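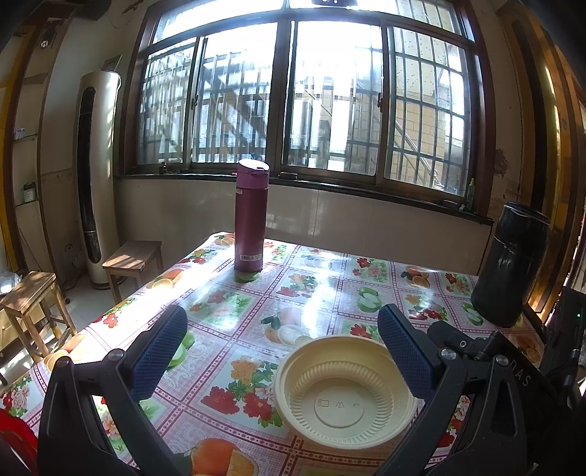
Filed under: Site Visits / Coated Fabrics and Film

2022-10-07

The Vivside works at Duvcombe prints and finishes flexible vinyl for table coverings, shelf liner and a small amount of wipe-clean apron fabric. The plant opens to trade visitors twice a year, in May and again in fall. I went on the fall visit, which covers the full line from compounding to packing. The May visit leaves out compounding while the mixers are down for maintenance.

Visitors sign in at the gatehouse, leave bags in a locker and are issued safety shoes and ear plugs. Bring thick socks; the loan shoes come in whole sizes only. The group is taken around in process order, and the tour lasts most of the morning.

Compounding

PVC resin arrives by road tanker and is blown into silos behind the main building. Plasticizer is held in heated tanks inside a bunded area. The plant changed over to non-phthalate plasticizers across all table products several years ago, and the older tanks were cleaned and kept in service. Resin, plasticizer, stabilizer, filler and pigment are weighed automatically into a high-speed mixer, and the hot dry blend drops into a cooling mixer below it.

Most of the production we saw was white base. Dark shades are grouped at the end of the week, so the change back to white coincides with a scheduled clean. Scrap trim from the calender is fed back at a controlled percentage. The guide would not give the percentage, but said that printed scrap is excluded from white base and goes to an outside buyer for mat backing.

Calendering

The calender is a four-roll inverted-L machine built by Tanner, installed secondhand and rebuilt on site. Fluxed compound from the extruder is strained and conveyed to the top nip by an oscillating belt, which spreads it evenly across the width. Each roll runs at its own temperature and speed, and the sheet follows the hotter and faster surface down through the stack.

Film thickness is measured by a traversing gauge after the cooling drums. The display showed edge thickness climbing slowly while we watched, and the operator corrected it with roll crossing. Roll bending is also available on this machine but is used mainly on the widest film. The finished web is 1000 mm narrower than the roll face at its maximum setting, a larger margin than I have seen elsewhere. It is a legacy of the rolls having been bought for a different product.

Nonwoven backing is laminated in line at a heated nip. Unbacked film goes to the liner products and bypasses this station.

Printing

The print hall was the main reason for my visit. Table covering is printed by rotogravure, with one engraved cylinder per color. The cylinder store holds 700 cylinders on vertical racks, each in a padded sleeve with a proof strip taped to the outside. A design that has not been ordered for three years is reviewed, and its cylinders are either stripped and re-engraved or moved to a second store off site.

Fruit, flowers and checks still account for most of the volume. Several of the fruit designs have been in the range for decades with only the ground color revised. A grid or check combined with fruit is considered one of the more difficult types of pattern to run. A small register error in a scattered floral is lost in the drawing, but straight lines show every fault, and any stretch in the web makes the squares visibly longer in one direction. The plant therefore runs these designs at 28 m/min, well below the speed used for allover florals.

Register is controlled by optical marks on the selvage. Web tension is the harder problem. Warm vinyl stretches readily, the backing less so, and the two recover at different rates after the dryers. Operators cut a sample at each roll change and lay it on a glass table over a full-size transparency of the repeat. Length error is recorded on the roll ticket. Two rolls that will be sold as a matched pair are drawn from the same production run.

Inks are now mostly water-based and come from a Biverik dispensing unit at the end of the hall. Solvent inks remain in use for metallics and for two deep reds that have not matched satisfactorily in the newer system. The solvent line has its own extraction and is walled off, and we viewed it through a window.

A clear topcoat goes on at the last station. It improves stain resistance and keeps stacked material from blocking, and it sets the gloss level. Retail customers in warmer markets ask for higher gloss, according to the guide. The domestic range has been moving toward matte.

Embossing and finishing

The printed web is reheated and passed between a chilled steel embossing roll and a rubber backing roll. Linen and fine leather textures are the common ones. Too much heat softens the texture as the web leaves the nip, and too little leaves a shallow mark that fades in the warehouse. We were given samples of both faults, along with a correct one, and could tell them apart by touch more easily than by eye.

Slitting and inspection share a line. Defects are flagged with a colored tab at the edge, and a roll is downgraded if it carries more tabs than its grade allows. Cut cloths are made in a separate room on a die press, with round and oval shapes nested to reduce waste.

Test room

The laboratory is one room with 80 numbered shelves of retained samples. Tests shown to us were cold crack, rub fastness, plasticizer migration and staining. The staining panel uses mustard, coffee, red wine, beet juice and ballpoint ink, each left under a watch glass and wiped off with mild detergent. Mustard and ballpoint leave the most residue on uncoated material. On topcoated samples the ballpoint mark was still faintly visible.

The lab also looks at marks left by objects standing on the cloth. Plasticizer can migrate into some plastics and lacquers over long contact, leaving a dull ring on one surface or the other. Its advice for retail leaflets is to keep rubber-footed appliances off the cloth and to store it rolled, printed side out.

Practical notes

Photography is allowed in the test room and the sample room only. The print hall is warm and has a strong smell near the dryers. Parking is on the gravel lot across from the gatehouse; the bus from Duvcombe station stops at the far end of the site, a ten-minute walk along the fence. Remnants are sold from the sample room by weight, cash or card. Application forms for the May visit go out with the trade newsletter, and compounding will again be closed on that date.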